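Bench notes from the Clorkerberg shared workshop
08/05/2023

The arm build has reached the stage where it is cheaper to be wrong on a screen. Brendan Cronin, who has rent to pay on the back bench like the rest of us, worked this out after the second bent bracket, and so for now the whole project lives in simulation. The physical parts are in a crate marked Zikis. The crate is marked Zikis because that was the name of the project in spring, before we argued about it. It is now called Orellana. The crate has not been told.

The task we picked is tidying a desk. The arm takes hold of a thin white thing with a blue cap, carries it over the snacks and lets go of it in a black mesh cup. A four-year-old can do this and will then ask for the chocolate. Our arm wants to travel in a straight line at all times, through whatever is in the way, and most of the past month has gone into teaching it to lift first.
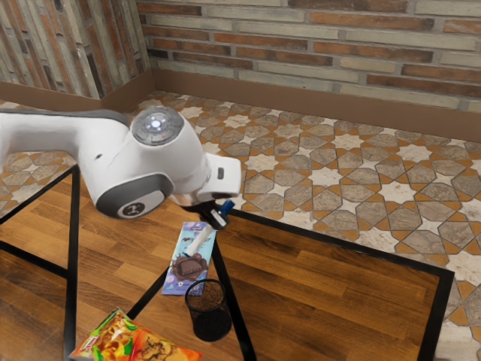

Why not just build the thing and test it on a real table? A bad run on the real arm costs us a bracket and an evening of Dragica Stan's time at the mill, and a bad run in the simulator costs a click on "reset."

We now have 1733 runs saved. Celeste Aravena went through the failures and sorted them into folders, the largest of which is called "close enough" and should not be opened by anyone with high blood pressure. In most of those the fingers open a little early, the cup stays where it is, and the software reports a success. Fermín Alarcón has rewritten the success check twice. The current version asks whether the object is inside the cup, a question we had somehow left out.

The room itself is Fermín's work too. He spent a weekend on the brick walls and the star tiles, which the arm does not need and will never thank him for. He says that varied backgrounds help later on. I think he likes tiles. 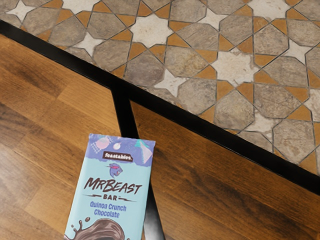 Still, the plan is to change the floor and the lighting for the next batch, 1000 runs in all, and to shift the objects a few inches each time so the arm can't get by on habit. Celeste wants the snacks moved more than the cup. Brendan wants everything moved. They have agreed to put it in a settings file and fight there.

On the hardware side, the replacement wrist bracket is drawn and Dragica has a slot on the mill once the Burov chairs are off it. If you own one of those chairs, please come and get it - the glue has been dry since the last newsletter.

Bench space: the arm will need the long table by the window through August. Abelardo Villalba is keeping the sign-up sheet, and he would like people to write their names in letters this time. Spare M4 bolts, short ones, are also welcome. Leave them in the crate marked Zikis.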